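Plostov Film Evenings: Frequently Asked Questions
Please read this page before you write to us.
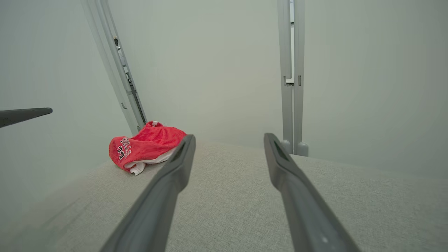 Issue 8, page 4

What do you show?
Mostly monster and disaster films, old and new. We also like the small ones that went directly to video. In July the program is only giant animals.

Where is the cinema?
In the Grumar building, on the second floor. The entrance is from the yard – the street door is for the offices and stays locked in the evening.

How many seats are there?
The hall has 162 seats. They are not numbered, so friends who want to sit together should come early. Doors open at 7:30 p.m. and the film starts at 8.

Are the films dubbed?
No. We show the original sound with English subtitles. For children's films we sometimes make an exception, and then it is written in the program.

Who chooses the films?
Radosław Wieczorek makes the first list, and Godelieve Verschueren checks which copies we can really get. If you miss your favorite, it is possible that the rights were too expensive for us.

Can I suggest a film?
Yes, with pleasure. Write the title, the year and the director, because many monster films have the same name. Please send not more than two titles in one month.

May I bring children?
Each film has an age mark in the program. Under the age of twelve, a child must come with an adult, also to the afternoon shows.

Why was "Ginmont" moved to another evening?
The copy arrived with the wrong sound track. Tickets for the first evening stay valid. If you cannot come to the new one, we return the money at the desk.

Is there a talk after the film?
After most films, yes. It takes half an hour and you are free to leave. Diệp, the café downstairs, stays open until the talk is finished.

Can I get my money back if I did not like the film?
I am sorry, no. If the projector stops and we cannot repair it, you receive a free ticket for any other evening.

Do you sell the posters?
Only after the season, at the desk, and only for cash.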